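Planning a Two-Arm Shelf Cell Before You Spend Anything

How to go from a rough idea to an order list, using a simulated layout first

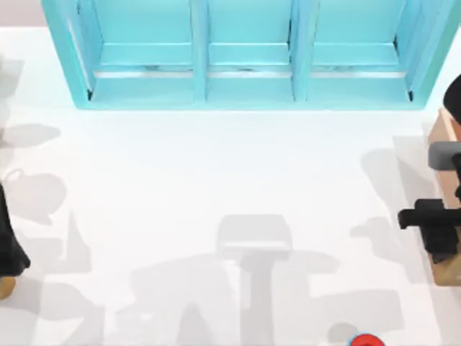

Budgeting and Kit

I love this stage of a project. Nothing has been bought, nothing is bolted down, and moving a shelving unit costs you one drag of the mouse. If you are setting up a small cell where two robot arms share a floor and put things on shelves (or take them off again), a few evenings spent in a simulator will do more for your budget than any amount of haggling later.

The layout on this page is a plain one: a turquoise unit with three open compartments along the far side, a tan wooden box over to the right, one arm coming in from each side and a lot of clear white floor in the middle. That clear floor is what I want to talk you through first, as it decides the size of nearly everything else you buy.

I'll go through the steps in the order I do them. Glenys Prendergast taught me most of this when we planned the parts store at Skisthorpe, and she still reads my order lists before they go out.

What you need before you start

A simulator you are comfortable with. Any will do if it can load arm models and report joint positions.
The real outside measurements of the place the cell will live in, including the door you have to get it through.
A spreadsheet with four columns: item, quantity, price, and how long it takes to arrive.
A list of the objects you want handled, with the heaviest and the most awkward marked.

Step 1. Write down the job in one sentence

Ours was: "Two arms put small returned parts into the right compartment and leave anything doubtful in the box." That's it. Pin it at the top of the spreadsheet.

You will be amazed how often you go back to it. When a supplier offers a longer arm or a cleverer gripper, read the sentence again and see if the job asks for it. We very nearly added a third camera before Glenys pointed at the sentence and raised an eyebrow.

Step 2. Build the room, then the furniture, then the arms

Put the floor and walls in first, at true size. Then add the shelves and any boxes. Arms go in last.

People like to start with the arms (of course they do, they're the fun part!) and then squeeze the shelves into whatever space is left. You end up paying for reach you could have had free by sliding the shelf closer.

Keep the models simple. Flat colours and plain boxes are fine for planning. What matters is the outside size, the height of each ledge and how deep the compartments go. If your shelf has thick walls or dividers, model those properly, as a gripper needs room for its own body as well as whatever it's holding.

Step 3. Look straight down

Set one camera directly overhead and leave it there for the whole project. Save it as a named view so that everyone uses the same one.

From above you can see at once how far each arm has to travel and how much floor lies between them. Side views flatter a layout, and I've been caught by that more than once. An arm that looks comfortably clear of the shelf from the front can turn out to have its elbow well into the neighbour's space.

Leave shadows on for this. They're a handy rough guide to where the joints are when the arm itself runs out of view, and they cost you nothing. Don't measure from them though – move the light and every one of them shifts.

Step 4. Mark three zones on the floor

Left only: the area that just the left arm is allowed into.
Right only: the same on the other side.
Shared: the strip in the middle where either may go, one at a time.

Colour these however you like. Then run your worst-case moves, the ones with the biggest object going to the furthest compartment, and see which zones get entered.

If the shared zone is tiny, you may be able to run both arms at once with very simple rules, and your software costs drop. If it is huge, you need proper collision checking between the arms, and that belongs in the budget as its own line. We forgot it the first time round and had to find the money in December, with everybody on leave and every quote "coming in the new year".

Step 5. Size the arms from the furthest corner

Take the back corner of the compartment furthest from each arm's base. Can the gripper get there, with an object in it, without brushing a divider?

Now split the work. With three compartments, the left arm can look after the left one, the right arm the right one, and both can reach into the middle. Once you plan it this way you will often find that a smaller arm does the job. On our layout, asking each arm to cover all three meant the long Dağdelen model. Sharing the compartments let us go down a size and saved 548 pounds per arm, which paid for a far better mounting table.

Try it both ways in the simulator and save both versions. Somebody is sure to ask in six months why you didn't buy the longer one, and it's lovely to be able to open the file and show them.

Step 6. Choose grippers last, and buy a spare set of fingers

A two-finger gripper with a chunky body is a sound choice for boxes and parts, but the body needs clearance over anything you reach into. Test yours over the box as well as at the shelf. Lower it right down to the bottom and look at it from all four sides.

Write the following in the spreadsheet as separate lines:

Gripper
Mounting plate
Cable or air line, with a bit extra in the length
Spare fingers, one full set per arm
Soft pads, if you handle anything that scratches

Our pads came from Cekov in packs of 10. I thought that would last us for years. It lasted until spring.

Step 7. Put the boring things in

This is where small budgets go wrong, so be generous with your time here. Go through the room in your head from the wall socket to the tip of the gripper and write down each thing you touch on the way. Ours had 59 lines by the end and only two of them were arms!

Easily missed:

Fixings for the base of each arm, and the drill bits to suit
Emergency stops, one within reach of every place a person might stand
Guarding or a scanner, depending on what your risk assessment says
Floor levelling
Lighting that doesn't bounce straight back at the cameras
Delivery, and somebody to help lift
Training for whoever will use the cell when you are away

Do the risk assessment with a person who is qualified to do it, and do it while you can still change the layout. A simulator can tell you where an arm reaches. It has no opinion on how your colleagues will behave near it.

Step 8. Price it three ways

I make three copies of the sheet.

Copy one is the smallest version that still does the sentence from step 1. Copy two is what I would really like. Copy three is copy one with a note against each line saying if it could be upgraded later without undoing other work.

Copy three is the one I take to meetings. It's so much easier to ask for money when you can say, "We can start with this shelf and swap it, but the mounting table has to be right from day one."

Shelving is a good example of something you can change. We began with a cheap unit, and later moved to one from Purkuvberg with the same outside size. The new one slotted in over a lunch break, and the only thing we had to touch was the ledge height in the model.

Step 9. Run the job a good many times before you order

Place a few small loose objects on the simulated floor and let the arms go at them. Start with one. A single small item near the front is plenty for checking that both arms know whose turn it is. Then add more, and start putting them in silly places: right up against the box, just under the lip of the shelf, halfway between the two arms.

We did 161 runs over a fortnight. I kept a note of every run where an arm had to stop and wait, and where in the room it happened. Nearly all of those waits were in front of the middle compartment, so we moved the drop-off point towards the box and most of them went away. On the real floor that would have meant new holes and a very long afternoon.

Change one thing at a time. I know it's dull. If you shift the shelf and swap the gripper on the same evening you won't know which of them helped.

Step 10. Order in the right sequence

Longest delivery first, whatever it is. For us that was the arms, then the mounting table, then the safety kit. Shelving, boxes and fixings can wait until you have a date for the arms, as they only take up room.

Ask each supplier for:

The drawing of the base, with hole positions
The weight of the crate as well as the arm
The cost of a replacement gripper cable
What happens if it turns up damaged

Load the base drawing into your simulated room when it arrives. Ours showed a connector at the back that the free model had left out, and we needed to shift the left arm forwards to give the plug some room. Five minutes' work on screen.

Keeping the model alive

Don't delete the simulated room once the real one is built. Each time something moves on the floor, move it in the file too, and write the change in a comment. When you come to budget for the next bit – a second shelf, a different box, a camera over the middle – you can try it there first with all the true sizes already in place.

Ours is on its fourth version now, and I'm currently trying the box further back to see how much more floor that frees up on the right. If you have a two-arm layout of your own, send over your zone drawings. I would love to see how other people have split the middle.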